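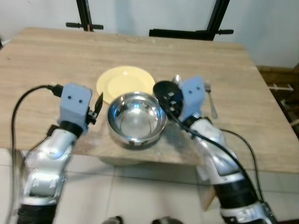
What does Clustside do with a folder full of badly named files? It renames them in one pass, using a pattern you set, and shows the new names next to the old ones before anything is saved.

Home Features Pricing Download Support

Clustside 2 – batch file renamer for desktop

Clustside is a small program from Movinau for people who handle a lot of scans, invoices or downloads. Drop a folder on the window and pick a rule. Rules can add a date, strip out extra spaces, change capital letters, number files in order or replace one word with another. You can stack several rules and save the stack under a name.

The standard license handles up to 4,000 files in a batch. The free version stops at 40 but has the same rules and the same preview. Every batch is written to a log, and Undo puts the old names back as long as the files have not been moved.

New in version 2: rules can read the title stored inside a PDF, and the preview list can be sorted by folder. Names that would clash are marked in red, and the Rename button stays gray until they are fixed. The log now opens as a plain text file.

Clustside does not edit file contents and does not need an account. Saved rule stacks from the first version open without changes – copy them to the new Rules folder and restart.

The user guide was written by Lerato Matlala. Questions about office licenses go to Pacita Policarpio on the sales desk, open until 5 p.m.

This site uses cookies to remember your settings. Accept Decline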